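The Fault in the Sleeve

Stougaard had been testing its five-fingered hand for 11 weeks when the parcels began landing wrong side down. The work took place on a glass-walled upper floor in Garkamport, where the logistics firm Naltura rents test space to companies that want to try machines on real parcel-handling equipment. The task was simple to state: pick up a parcel, turn it so the shipping label faces the scanner, put it down, and repeat.

Over a run in May the arm handled 3620 parcels. Of those, 245 went down with the label facing the wrong way or had to be stopped by the safety circuit before they were placed. The target was 50.

The first suspect was the vision software, which had been updated shortly before. Engineers rolled it back and the errors continued. They swapped a fingertip sensor, then the whole index finger. For a day the numbers improved, and the finger was written up as the cause. The next morning the errors were back.

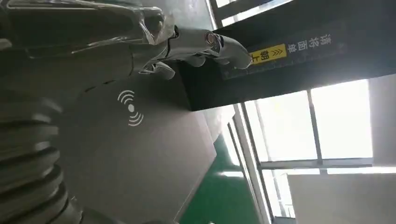 The hand at the test station in Garkamport. The characters 请将面单 on the dark panel begin an instruction about the shipping label; the yellow label beside them reads 朝上, "face up."

The cause was found in the clear plastic sleeve over the forearm. It had been added to keep cardboard dust out of the joints, and it did that well. When the wrist rolled past a certain angle, though, the plastic bunched up near the cuff and pushed back. The motor drew more current to finish the turn, and the controller read the extra load as contact with an object. Sometimes it stopped. At other times it took the turn as complete and opened the fingers 8 degrees early.

The second outcome worried the safety reviewers more. A stop costs time – a hand that opens when it should be closed can drop a box on someone's foot. Nobody was hurt in Garkamport, but two parcels fell outside the marked zone, and the station was shut down until the fault could be repeated on demand.

Multitz, which supplies the arm's controller, has since changed the way it checks the wrist. The motor's own estimate is now compared with a separate angle reading, and if the two disagree the fingers stay closed and the arm waits for an operator. Stougaard has drawn up a shorter sleeve with a loose fold at the wrist. The new cut lets in a little more dust, so the joints will be cleaned more often.

The test log now has a line for the covering, with its type and the date it was fitted. Both firms plan another full run at the same station, using the same mix of parcels, before the hand is cleared for night shifts.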